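Is the new gripper better? Ask again after winter

The engineer who runs the handling bench at Paltham has sat through a lot of gripper demonstrations, and she doesn't think much of them. "They always pick up an egg," she says. "I have never once had a customer who wanted an egg moved."

Her customers want network gear moved: switches in and out of racks, sometimes with a lead still attached. So that was the test she set when two sets of fingers turned up in March, one from Punar and one from Torex, each with a brochure promising a universal grip. She put both on the same arm, ran them with the same controller and told neither supplier what the score was until she'd finished.

The headline figure is 2,436 grasps. She'd rather I didn't lead with it.

"Of those, 1,144 were on bare boxes with nothing plugged in, and both grippers were fine. You could do that job with salad tongs. If you put those in the average you get a lovely number and you've learned nothing."

The trouble starts once a cable goes in. A lead pulls on one corner, the weight isn't where the planner thinks it is, and the unit begins to creep round in the fingers. The Punar set would hold for a while and then let go slowly, she says, and the wrist sensor didn't pick it up. The Torex set held better but left scuffs on the paint, and she had to ring them twice to get a straight answer about pad wear.
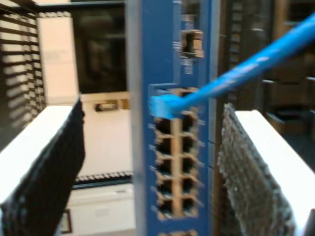

A switch upright between the fingers, one blue cable in the top left port.

Pads are her current obsession. She has come to think the finger shape matters less than the trade press says, and that most of what gets sold as clever mechanical design is really a rubber compound with a good salesperson. Is that fair to the manufacturers? "Probably not. They can send me their wear data and I'll apologise."

I asked about the camera side, where Azimi has been pitching a vision package meant to spot slip before it turns into a drop. She laughed. On her bench it flagged slip in 30 trials, and in 10 of those the box hadn't budged. She suspects glare, but hasn't proved it, and won't be paying for a licence to find out.

"A false alarm costs me a stopped line. Everyone quotes you the catches."

So who won? She won't say, and I pushed her on it more than once. Her bench is clean and warm, and the sites she supplies are neither. She wants a set of pads that has been through a few months of dust and a cold loading dock before she signs anything, and so far neither supplier has offered to lend her one that old.

"They'll happily lend me new ones," she says. "I've got a drawer full of new ones."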